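2024-01-02

Ok quick one, kettle's on and I have to be out the door in 10 minutes.

So we did the no-gifts-for-grownups thing this December. Kids got stuff, adults got a card and a meal. I went in grumpy about it. I like buying presents, I keep a list all year, I had my eye on a lamp from Skovton since spring. And then it was fine?? Better than fine. No driving out to Vorklow in the sleet, no standing in the returns line with a sweater in a bag.

What I did with the time instead — slept, mostly. Read half a book. Cleaned out the hall closet, which had coats in it from two apartments ago. Found a glove I'd been mad about for years. Still can't find the other one.

The money part. I put aside what I would of spent, came to $133, and then just sat there looking at it like it was going to tell me something. Some of it went on the kids, one big box of building blocks to share instead of a heap of little things each. Rest is still in the envelope in the kitchen drawer. Might get the brakes looked at. Might get the lamp, who knows.

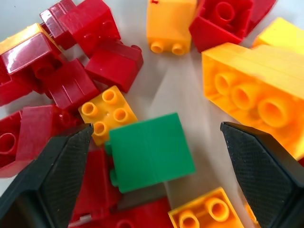 The one thing I'd change is the meal. We said potluck and did not say who was bringing what. Three potato dishes. No bread. No greens of any kind unless you count the parsley on potato dish number two. I ran down to the Polishchuk bakery right before closing and got the last rye and a poppyseed roll, and honest to god people talked about that roll more than anything else on the table. Next year there's a sheet. You sign the sheet.

Also the cards. I figured writing them would be quick and it was NOT quick. You can't just put "love to all" when the card is the entire present. Sat up late with a pen that kept dying, trying to think of something true to say to an uncle I see once a year. Ended up writing about the time he got us lost on the way to the lake and wouldn't ask anybody for directions. He called me after he read it. We were on the phone a good long while, longest we've ever talked I think. So. Worth the pen.

Resolutions, since everyone's asking — I have two. Go to the library on Gurner Street enough that I stop paying for books I read once. And answer messages the same day, even if the answer is just "got it, more later." I am already behind on the secnd one. If you wrote me over the break, I saw it, got it, more later.

Not doing a running goal. Did that last year. The shoes are in the closet, very clean.

Someone asked for the soup recipe from the last post and yes, I'll type it up, I need to find the index card first. It had the barley amount on it and I'm not guessing at barley again.

Ok kettle. Coat. Going.

Contact | Copyright 2024, all rights reserved | Back to top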